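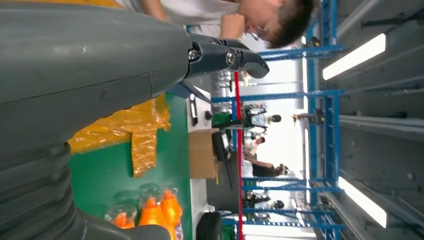 Gripper and arm at a green work table.

Coneo (film)

Coneo is a low-budget science fiction film set on a salt-mining colony, shot mostly indoors and released in October to a small number of theaters. Running time 97 minutes. Produced by Priltis, a small company that had made only shorts and a TV pilot before. Genre usually given as science fiction, sometimes drama, sometimes (wrongly) horror.

Plot

Miker is a mining town under a dome. Population 800, falling. The supply ship is late, then later. A night-shift radio operator picks up a signal from Coneo, a neighboring settlement listed as abandoned, and is told by the town manager to leave it alone. She doesn't. She and two mechanics take a crawler out across the flats. Most of the second half takes place inside the crawler, with the air running low and the radio going in and out. They reach Coneo. The lights are on. The film ends before anyone opens the door, a choice that annoyed a good part of the audience.

Production

Script went through 3 versions. The first was a stage play with no exteriors at all, just the radio room. The second added the crawler. The third dropped a subplot about a water theft, though one line about it is still in the dialog and makes no sense now. 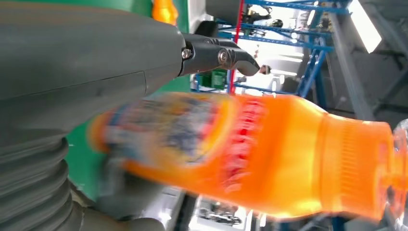

Dark gray gripper finger with an orange plastic bottle behind motion blur.

Interiors were built in the Pillai warehouse, a former furniture store. Ceiling too low for the dome set, so the dome is only ever seen through windows. Salt flats were a painted backdrop plus a sand lot behind the building. Sound was a problem thruout, trucks on the road outside, and much of the dialog had to be re-recorded. The re-recording is easy to spot in the crawler scenes. 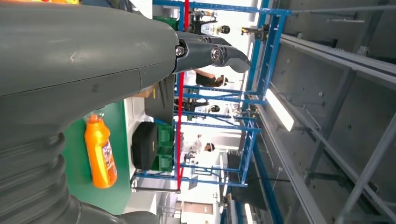

Is the film a sequel to the stage play?
It is a reworking of the play, with the same main character and the same signal, but the trip to Coneo was written for the screen.

Music

Score is mostly organ and tape hiss. One song, a miners' work song heard in the canteen, was written for the film and is often mistaken for a traditional one. No soundtrack album.

Release and reception

Opened on a Tuesday, unusual, to get ahead of a bigger space picture. Ran about 2 weeks in most places. Reviews were mixed to good.

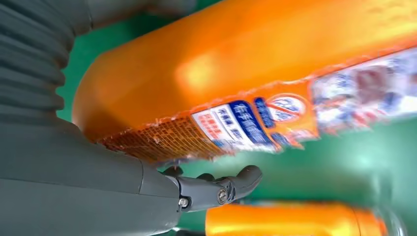

Critics liked the radio scenes and the slow build, less so the middle section, which several found too long. The ending got the most space. Some read it as a cheat, others as the whole point. Later writing on the film tends to treat Miker as a company town story first and science fiction second, wich is how Priltis had pitched it. A home release followed with the water theft scene put back in as an extra.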